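Stedora founder trial, second week: anyone else following it?

marrowfat_pete
Saturday, February 1, 2025

Evening all. I've been following the Stedora case since it opened in December, partly because I had a bit of money in it (my own silly fault, I know) and partly because my wife says I'd only shout at the telly otherwise. Yesterday they went through the emails between the founder and the finance chief, and I must say I came away thinking she knew an awful lot more than she let on. There was the one where she tells him to "keep Plistura's numbers in the deck until the call's over", and I can't for the life of me think of an innocent way to read that.

What does everyone else make of it?

tidewrack
I read that one differently, Pete, and I did go back to it a couple of times to be fair to you. Plistura was still a customer on paper when she wrote it. The contract hadn't been cancelled, it had been "paused", whatever that means in their world. Sloppy, yes, and I wouldn't want her doing my books, but fraud needs intent and I don't think one line in a long chain of grumpy emails gets you there.

marrowfat_pete
Paused for eight months though! If I paused paying my gas bill for eight months I don't think they'd still call me a customer.

old_ledger
I worked in credit control most of my life, so forgive me for going on. The email matters less to me than the inventory of what was bought with the company card. Investors were told there were 1,000 units out in shops, the warehouse chap from Drastitthorpe said 200, and meanwhile there's page after page of personal spending: jewellery, a kitchen, flights. The defence says it was all going to be paid back. Well, perhaps, but there's no loan agreement that anyone has managed to find.

bramble_and_co
Ooh, the jewellery! I do think the papers have made far too much of that, if I may say so. Most of it was everyday stuff, a watch and some earrings, the sort of thing half of us have lying about on the bed of a weekend. 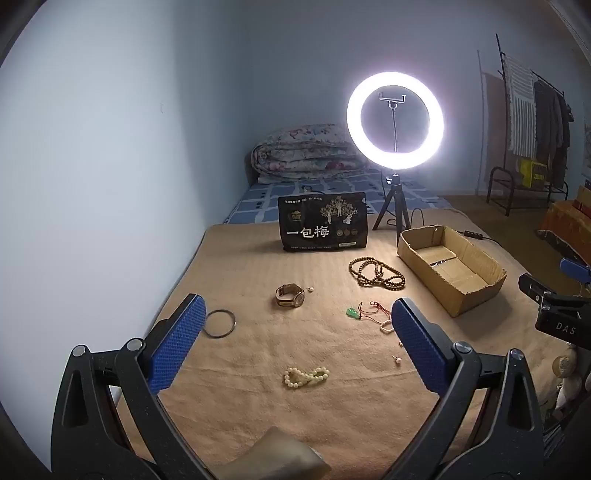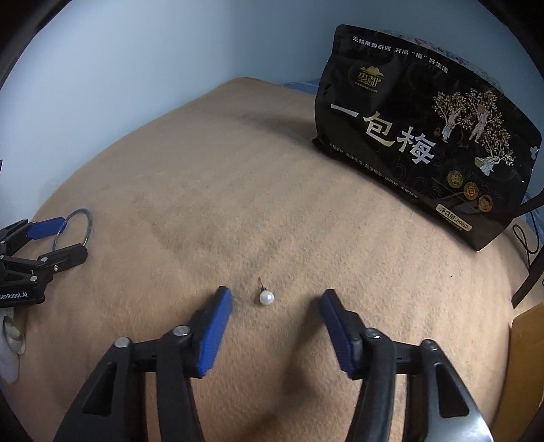 What the judge said about the card spending

tidewrack
Going back to the serious bit, the jury was told quite firmly that they may only use the card spending to decide what she knew about the cash position. It isn't charged separately. So old_ledger, I take your point about the loan agreement, but strictly speaking they can't convict her for being greedy.

old_ledger
Fair, and thank you, I'd missed that. I still think it will sway them. Juries are people.

bramble_and_co
My money's on a split verdict. Guilty on the investor counts, not guilty on the supplier ones. The Neagu evidence was so muddled, bless them, two witnesses from the same firm who couldn't agree on which year the invoices were from.

marrowfat_pete
I'd forgotten Neagu. They were owed roughly 600 thousand, weren't they? I do feel for them, muddled or no. Anyway, closing speeches are next and I'll post my notes if my handwriting allows.

tidewrack
Please do, Pete. I shall disagree with them in advance.

Recent threads
Stedora: where to read the court filings
Can small shareholders claim anything back?
Drastitthorpe warehouse lease, who pays now?
Jury service and taking notes
Plistura accounts filed late again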